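Presorton purchase planning data
README for the spring release

What this is

Presorton is a card sorting cell that Jenberg plans to build for returned and undeliverable payment cards. This folder holds the data used to decide what to buy for it: simulated grasp runs, the price sheet, and the worksheet that turns the two into a budget. It was put together so that the hardware order could be argued over with the same numbers in front of everyone.

The folder covers the gripper, the arm mount and the workstation. It does not cover the conveyor, the guarding or the electrical work, which are quoted separately by the building contractor and have their own file.

Contents

runs/ has 626 simulated runs, one folder per run, each with rendered stills and a joint log.
prices/ has the supplier quotes, entered by hand from the PDFs.
budget.csv is the worksheet. One row per line item, with quantity, unit price, lead time and a status column (needed, optional, deferred).
notes.txt has the open questions.
CHANGES lists edits since the first version.

How the runs were made

All runs are rendered. No hardware had been bought when they were made, and the point was to avoid buying the wrong fingers. Each run puts flat cards within reach of the gripper model and replays a grasp plan. Backgrounds are plain white to keep render times down. Card faces are made-up artwork or plain gray, so there are no real account numbers anywhere in the folder and it can be shared with suppliers as is.

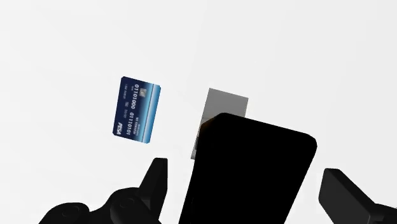 Two finger sets were compared. Set A is the stock set that Wumumness ships with the gripper. Set B is a thinner set that Margaritis would machine to order. Both were run on the same start poses. The field finger_set in each run's meta file says which one was loaded. A few early runs have this field blank; treat them as set A.

Fields in meta.json

run_id: integer, not consecutive, gaps are runs that failed to render
finger_set: A or B
card_pose: start pose of each card in the gripper base frame
outcome: lifted, dropped, missed, or aborted
operator_note: free text, mostly empty

Outcome was set by script from the joint log and the card pose at the last step. It was checked by hand on 200 runs. Where the script and the reader disagreed, the reader's label was kept and the run is listed in notes.txt.

Using the data for the budget

Read outcome by finger_set first, then go to budget.csv. The worksheet has a row for each finger set and only one should be marked needed. Changing the status column updates the totals the next time totals.py is run. Nothing else has to be edited.

Lead times matter as much as price on this order. The stock fingers come in the box with the gripper. The machined set is quoted at 8 weeks, and the clock starts when the drawing is signed off. Delivery of the arm mount is 29 days. If set B is chosen, the drawing has to go out before the arm mount is ordered or the mount will sit in the store room.

Spares are budgeted as one full finger set. The suction cup option is in the worksheet as deferred. It was left out of the runs and there is no data here to support it either way.

Known problems

The simulator treats cards as rigid. Real cards flex, and a bent card may slip where the model says it holds. Do not use the dropped count as a forecast of the reject rate.

Friction is a single value for all card faces. Embossed and flat cards behave the same in the model.

Quotes were valid through April and have to be renewed before anyone signs. The Margaritis quote leaves out shipping. Roughly the same shipping as on the arm mount was assumed, and the row is marked.

Sales tax is not in any total.

Last edit to this file: 2022-07-10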